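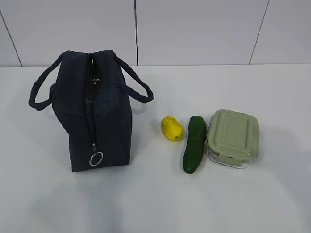 Sérgio Carvalho has remarked that a two-armed cell is only as good as its last reset, and that he would sooner lose a morning to cleaning finger pads than an afternoon to bad runs.

The Skusgate bench cell is a tabletop work cell for soft-goods handling, the wonderfully awkward branch of robotics that deals with bags, zippers and straps. It pairs two black arms over a white table, and a lunch bag is its best-known test piece.

Setup
Each arm is zeroed by itself before the two are allowed to share the middle of the table. The fingers are then closed on a soft bag from opposite sides at low force – a lovely quick check, as fabric shows uneven pressure right away.
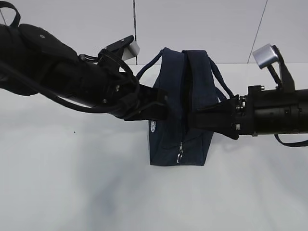

How often are the finger pads changed? Every 70 hours of running time, or sooner if they look shiny.

Cables get the same patient attention. They need enough slack for a full wrist turn, but a loop that hangs too low can brush the table. Screws at the wrist collar are checked by hand on Saturday, with the power off.

Resetting the table
Between runs the bag goes back to the left, with the food items and the lidded container in a row to its right. Both arms are backed away first, jaws open.

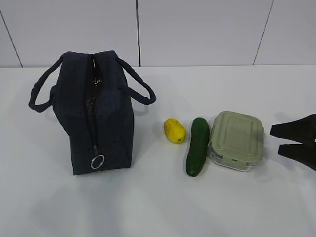

Repairs
Most faults start at the wrist. A worn Dovetti coupling gives a faint click on closing and can be swapped in 26 minutes, a real treat by the standards of older cells! Zeroing is repeated after every swap.

Contact the Grorance Automation Index | © Grorance | Back to top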